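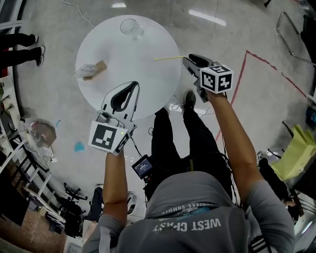

En Skerkidard enseñamos las tareas al robot con las manos. Cada persona lleva dos pinzas, una por mano, y repite el gesto sobre la mesa redonda; los cubos blancos con marcadores permiten seguir el movimiento.

Boletín > Proyectos > Skerkidard
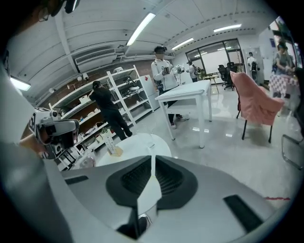

Para cada tarea pedimos 35 repeticiones — las muy rápidas no se aceptan. En mayo llegamos a 600.

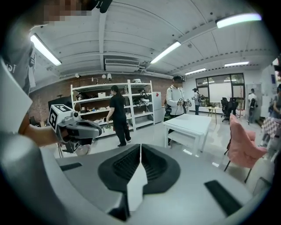
Demostraciones con pinzas de mano, proyecto Skerkidard.

7 comentarios · 2 veces compartido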